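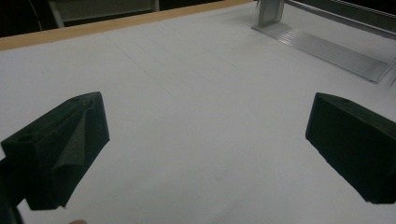

Replace the pads before they look like they need it

Freya Wragg

I look after the hand-held grippers at Jestura, and I have come to hold one opinion about them more strongly than any other. The soft pads on the inside of the fingers should be changed on a schedule, by the calendar or by the count, and the person using the tool should have no say in it.

That sounds harsh, so I'll explain how I got there.

Our fingers are printed black plastic. They are blocky, they are ugly, and they last. A finger with chipped corners grips as well as it did the week it came off the printer, and I have stopped replacing them for looks. The screws behind them hold if you tighten them in the right order and leave them alone. What goes is the pad. The glue lets go at an edge first. Then the edge curls, and once it has curled it catches on things. A small part that should sit flat against the finger sits on the fold, and it turns a few degrees when you lift.

The trouble is that a person holding the tool corrects for this without knowing it. You see the part start to turn, so you squeeze a little more, or you come in from a slightly different angle. After a day of that you would swear the gripper is fine. The recordings come out looking fine too. Then the same motions are played through an arm on the bench, with the same kind of fingers and a fresh pair of pads, and the arm squeezes too hard and comes in crooked. It has learned the workaround for a fault it doesn't have.

We lost most of May to this. The arm at Pledside kept pushing small caps over instead of picking them up. We checked the camera mount, then the calibration, then the camera mount again. Konrad Adamczyk finally laid the two tools from that batch side by side and ran his thumb down the inside of each finger. One pad had a lip on it. We threw out 943 recordings, and I had signed the check sheet for that tool every morning. The sheet said "pads OK?" and I had ticked it, because a pad that is still attached looks OK when you are in a hurry.

So my first argument is against that question. "OK" asks for a judgment, and the person being asked wants to start work. I took the line off the sheet. There is a number there now. At 400 grasps the pads come off both fingers, whatever they look like, and new ones go on.

Always both fingers. I have had more arguments over this than over the number. If only the left pad is lifting, people say, why waste the right one? My answer is that a new pad is thicker than a used one, and with one of each the part no longer meets the fingers at the center. You can shim it, and I have watched people shim it, and then the shim gets forgotten and stays in for the next pair.

The change itself is dull. Take the fingers off the mount – don't try to do it in place, there isn't room to press properly. Peel the old pad, scrape the glue down to bare plastic, wipe, and let it dry. Printed plastic has a grain to it, and glue stays down in the grain, so scrape along the layers and then across. Press the new pad on from the middle outward and clamp it for five minutes. Put the fingers back, close them slowly over a bare bit of table, and look at the gap from above. If it closes at the tip before it closes at the base, one of the screws went in crooked. Back both out and start again.

There is a fair case against all this. The shop at Darnarley changes pads when they fail and not before. They go through far fewer than we do, and they say their operators know their tools. I believe them. They also have two people who have used the same two grippers since the beginning. We have whoever is on shift, and a tool may pass through several hands before lunch. Knowing your tool is a fine thing, but it doesn't travel with the tool.

The other objection is cost, and I don't think much of it. A pair of pads is cheap. The glue is cheaper. The clamp time is a nuisance, so we keep a spare set of fingers made up in a drawer, and the swap takes as long as the screws take.

What I haven't settled is the material. The foam grips better and curls sooner. The woven stuff we had from Czarnecka stays down nicely but goes shiny, and I don't yet know at what count the shine starts to matter. Konrad thinks 400 is too generous for it. I'm running one tool with each for the rest of the month, and the number on the sheet stays where it is until I have something better to write there.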